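I sold my car in December and have been taking the bus to work since then. A few people asked how it's going, so I'm putting it all in one thread. Long one.

Background: I live in Plirnau, on the hill side, and work in Lekik. By car it was 25 minutes on a good day. By bus it's 50, counting the walk at both ends.

The car needed a new clutch and the quote was more than I wanted to put into it. I got $2000 for it from a man who fixes them up for his kids. I was going to buy another one in spring. Spring came and I didn't.

The bus is the Modotora 6. It starts at the hospital, goes down through the old part of town, stops at Lo, and then runs straight along the river to Lekik. If you get on before Lo you get a seat. After Lo you mostly don't.

The monthly pass is $68. I was paying more than that in gas alone, and then there was insurance, and parking in Lekik at $4 a day. I added up last year's car costs and had to go lie down for a bit.

I'm not going to pretend it's all savings. I've taken cabs home from the grocery store when it was pouring, and I rented a car for a weekend to see my aunt. That rental was $300 with the insurance. Still well ahead.

Things I got wrong at the start. I trusted the printed timetable at the stop. It was two schedules old. The one on the website is right, and the one taped inside the bus is right if the driver has been around a while.

Also wrong: shoes. I wore my office shoes for the first two weeks and walked down an icy hill in them every morning. Now I wear boots and keep the office shoes in my desk drawer.

Also wrong: taking the 7:42. The 7:42 is the school bus in everything but name. The 7:27 is quiet and gets me in early enough to make coffee before the phones start.

Winter was harder than I expected. The stop on my side has a shelter with no back panel, so the wind comes right through. Hannelore Hauser, who gets on at the same stop, told me to stand in the doorway of the dry cleaner instead. You can see the bus come around the corner from there and have plenty of time.

She's been riding that line for longer than I've been working. She knows which drivers wait if they see you running and which ones don't. I won't list them.

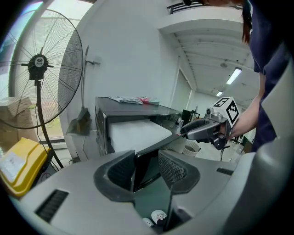 The evening ride took more getting used to than the morning one. In the morning you have a time to be somewhere and the bus gets you there. In the evening you've just missed one, and the next is in half an hour, and you're hungry.

What fixed it was leaving on purpose at a set time. I used to drift out of the office whenever I was done. Now I'm out the door at 5:10 for the 5:18. Whatever is left waits until the next day. My boss noticed and didn't mind.

If I miss the 5:18 I go to the library across from the station. It's open until 7 on weeknights. I've read more this spring than in the last few years put together, mostly mysteries, plus one very thick book about canals that I renewed twice.

Groceries. This is what everyone asks about. I used to do one big shop on Saturday and fill the trunk. Now I buy what I can carry, two or three times a week, from the store next to the Lo stop. I get off there, shop, and catch the next bus up the hill. The pass covers it.

I throw out less food this way. I also buy less junk, mainly since chips take up the whole bag. Heavy stuff like cat litter and dish soap I get delivered once a month.

A good backpack matters more than anything else I bought. Get one with a chest strap. The cheap one I started with lost a strap in February and I carried it home in my arms like a baby.

A few things for anyone thinking about doing the same on this line:

Buy the pass on the first of the month. It runs by calendar month. I bought my first one on the 11th and paid full price for less than three weeks.

Sit on the left going to Lekik in the morning. The sun is on the right the whole way along the river and the blinds don't work.

The back door sticks on the older buses. Push it low, near the bottom bar.

If it snows overnight, the hill section doesn't run until the road is cleared. They post it on the website by 6:30. Walk down to Lo and get on there. It's 900 yards from my door and all downhill, so take it slow.

Sunday service is poor. One bus every two hours, and nothing after 6. I've just stopped planning anything in Lekik on Sundays.

What I miss: being able to leave a place when I feel like it. Evening things are the worst. Abimbola Effiong had a birthday dinner on the far side of Lekik in April and I left before dessert to make the last bus. She wrapped me a slice. I ate it at the stop.

I also miss singing in the car. I hadn't thought of that one.

What I don't miss: looking for parking, the noise from the back left wheel, scraping the windshield, the January letter from the insurance company.

Somebody in the replies asked if I'd do this with kids. I don't have kids, so I don't know. I see parents doing it every day and some of them look fine and some of them look very tired.

Somebody else asked about a bike. The river path is flat and I'd like to try it this summer. Getting back up the hill at the end is the problem. The newer buses have a rack on the front that holds two, so I might ride there and take the bus home.

Pass for this month is already bought. I'll post again when I've tried the bike.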